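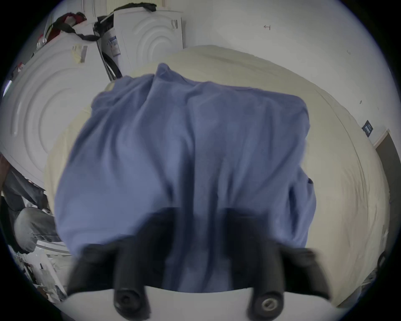 SPEAKER NOTES — PACE OF PLAY TALK, WIDLEY CLUBHOUSE

Start on time even if the back tables are still getting coffee. 25 min of talking max, then questions.

Opening

Thank them for coming out in January. Nothing to play on, greens frozen, so good time to talk about it.

Who I am — Musa Okafor, rules and pace official for the county senior events, also a slow player in recovery. (Pause. Might get a laugh. Move on if not.)

Ask for hands: who finished a round last season in the dark? Who blames the group in front? Keep hands up. Now who has been the group in front? Let them look at each other.

Say up front what this isn't. Not telling anyone to run. Not here to hand out penalties. Talking about dead time, the minutes when a ball could be hit and isn't.

Part one — where the time goes

Story of the Closemley round. Stroke play, fourballs should never have been out in fourballs but that's another talk. First group round in good order. By the turn there was a gap in front of the third group you could have parked a bus in. Everyone behind them sat on the par 3 and ate sandwiches.

I walked with that group for six holes. Didn't say anything, just watched. What I saw:

— Everybody walked to the first ball. Stood there. Watched. Then everybody walked to the second ball. Same again.

— Bags and carts left at the front of the green. So putt out, walk back to the front, group behind standing in the fairway with hands on hips.

— Scores written down on the green. Including a discussion about whether it was a 5 or a 6. It was a 6.

— Rangefinder came out only when it was their turn. Then the glove. Then the practice swings.

Nobody in that group was a slow swinger. Stress this. The swings were fine. If you time just the swing it's nothing. Its the stuff on either side.

Slow down here, people are writing.

Part two — ready golf in stroke play

Biggest misunderstanding in the room, guaranteed. People think ready golf is for match play or for casual rounds. Wrong way round! In match play order of play matters, your opponent can make you replay the shot. In stroke play no penalty for playing out of turn, as long as you haven't agreed to do it to give somebody an advantage. And the rules encourage it if it's safe.

Say it twice. Stroke play = go when ready, when safe.

What it looks like:

Short hitter goes first off the tee if the group ahead is still in range for the long hitter. Stop waiting for the honor. You can have the honor in the bar.

Somebody in a bunker, just played, now raking. You're closer to the hole but you're ready. Go.

Somebody looking for a ball — hit yours first, THEN help look. The other way round costs everybody.

Short putt left, finish it. If you're not standing on a line. Mark it if you don't fancy it, fine, but decide fast.

Talk about talking. "Okay if I go?" is all it takes. The trouble comes when two people go at once because neither of them said a word. Seen it at Huvthorpe, two balls in the air from opposite sides of the fairway, landed near each other, then a long chat over which was which. Both playing the same brand, same number, no marks. So — MARK YOUR BALL. Side note but say it.

(If running late skip Huvthorpe.)

Part three — lost balls

Three minutes. Not five. Changed in 2019 and I still have this argument at every event. Clock starts when you or your caddie start looking, not when the ball was hit, not when the last person wanders over.

Provisional. Hit it. If there is any doubt at all hit it. Announce it, use the word provisional. "I'll just hit another one" isn't enough and I have had to give that ruling and I hated it. She was very good about it. Better than me.

Can't play a provisional if you know it's in the penalty area. Only if it might be lost outside one or might be out of bounds. Somebody will ask. Short answer, take the long one at the end.

Local rule on stroke and distance, the drop near the fairway for 2 strokes — check your scorecard or notice board. Meant for club play. We don't use it in county events. Don't get drawn in.

Part four — the senior thing

Careful with tone.

Some of us don't walk like we did. Hips, knees, whatever. I'm 70 this year. The answer isn't to walk faster, its to walk less. Park past the green, toward the next tee. Take 2 clubs over to the ball when you're sharing a cart, saves the trip back. Drop your partner at her ball, drive on to yours. I can't tell you how many carts I see with two people sitting in them watching somebody who isn't ready either.

Playing from the right tees. Touchy. Tell it against myself — I moved up a set the summer before last, sulked for a month, then started hitting greens again. Rounds got shorter by nearly a quarter of an hour. Score got better too, didn't tell anyone it was the tees.

Don't name the man who still plays the tips. He'll be in the room.

Part five — if you get a visit from me

What happens, step by step, so no one is shocked.

First I watch. You may not see me.

Then I come over and tell you you're out of position. Out of position means behind the group in front AND over your time. Both. If the whole course is backed up I know that, I can see it.

Please don't tell me about the group behind. They're waiting for you.

After that it's timed. 40 seconds is the recommended limit for a stroke, and that's from when you can play without interference or distraction. Most of you take far less. First bad time is a warning in our events. After that it goes on the card.

Last season I timed plenty and penalized hardly anyone. Once people know they're on the clock they catch up in three holes. So they could have done it before! (Smile here, came out grumpy last time.)

Also — let people through in casual play. Wave them up on a par 3. It isn't an insult.

The Usman Cup

Using this as the trial. Agreed with the Widley captain already so fine to announce.

— Wider gaps between tee times. Everyone thinks this slows the day down, it's the opposite. Fewer people standing on the third tee.

— Threes only. No fours.

— Time par on the scorecard, hole by hole, so you can check yourselves at the turn.

— Scores done on the next tee. First to play plays, others write.

— No flag-tending dance. In or out, pick one, tell the others. If you're leaving it in leave it in.

Entry form is by the door. Handicap and home club both needed, half of them came back last year without the club and I had to phone round.

Prize for fastest group? Was asked this. Said no. Don't want anyone sprinting. Open to persuasion.

Questions — likely ones

"What about plumb bobbing" — allowed, do it while somebody else is putting.

"Can I hit while the group ahead is on the green if I can't reach" — if you're certain. You're not certain. Wait on a downhill hole.

"My partner is the slow one, what do I do" — talk in the car park, never on the course. Never on the back nine.

"Phones" — rangefinder app ok unless local rule says otherwise, switch off slope. Calls no.

"Do you get paid for this" — a sandwich.

"Why always the women's groups that get told off" — fair question, was asked at Closemley, give it a proper answer. Looked back through my own cards after, and the men's groups were being spoken to less and were no quicker. Changed how I do it, now go by the timing sheet only. Say that straight.

Close

Thank the kitchen. Remind them about the form. Ask for two people to help with the timing sheets on cup day, no rules knowledge needed, just a watch and a warm coat. See me by the bar.

Take the spare scorecards home this time.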